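I finally made it out to Cunwood in August to see the new Tannous shop, the one in the old bakery. I've been buying their belts for years, so I was way too excited! They cut and stitch everything in the back now, and you can smell the leather from the sidewalk.
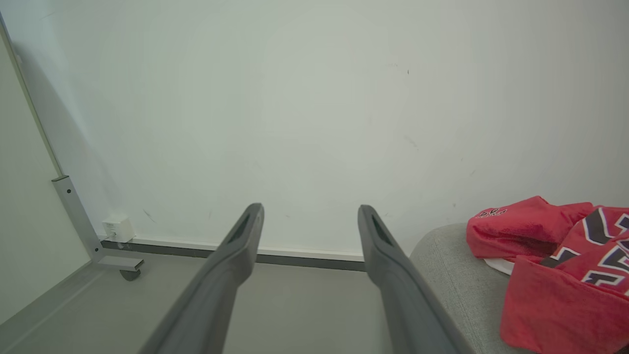 Anyway, I went in for a belt and came out with a tote – $143, ouch. It comes in 7 colors and I took the dark green. The big weekender was $421, so I just petted it for a while and put it back on the shelf.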